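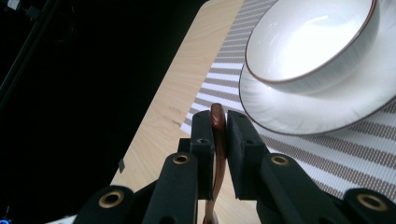

The Skarkska Keyboard: A Forgotten Layout for the Typewriter
Project report, history of writing machines
Student: Karla Quezada
Supervisor: Horácio Gouveia
June 29, 2024

1. Subject of the project

My project is about a typewriter keyboard which was sold for a short time by the firm Nernent, in the town of Bromcombe. The layout was called Skarkska, after the letters which stood together under the left hand. I wanted to find out how it was supposed to be learned, and why the typing schools of the town did not keep it.

2. Sources

The main source is the Bastos collection, where the letters and printed papers of the firm are kept. I read 576 pages in it. Many are bills for ribbon and oil, and I did not use them. The most useful document is the instruction book for pupils, with 44 lessons. Lessons 2 and 5 are missing from the copy.

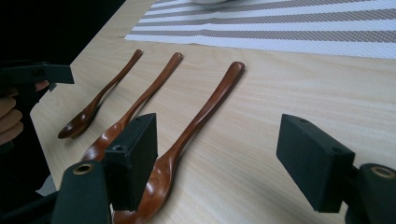

Three wooden spoons on a table.

3. How the layout was taught

The pupil began with the left hand only. The right hand had to rest on the knee until the teacher gave permission to use it. Short words came first, then names of towns, then business letters. The book forbids looking at the keys, but it also contains a paper chart which had to be pinned to the wall in front of the pupil. I think many pupils looked at the chart for a long time, as one teacher complains of it in a letter to the firm.

The same teacher writes that her pupils became quick on the Skarkska machine but could not find a post, for the offices in Bromcombe had bought other machines already.
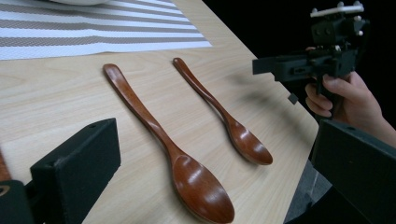 She asked Nernent to exchange the keyboards without payment. The answer of the firm is polite and very long, and it offers her a lower price for ribbon. After this letter her name does not appear again in the papers.

4. Difficulties

The handwriting of the sales manager was hard for me to read, and I had to leave out four of his letters. I also could not try the layout on a real machine. I made a copy of the keys on cardboard and practised the first lessons with it, which helped me to understand the finger numbers in the book.

5. What remains to be done

The order books of the firm should be compared with the lists of the typing schools. Mr Gouveia has advised me to begin with the evening classes, whose lists are more complete.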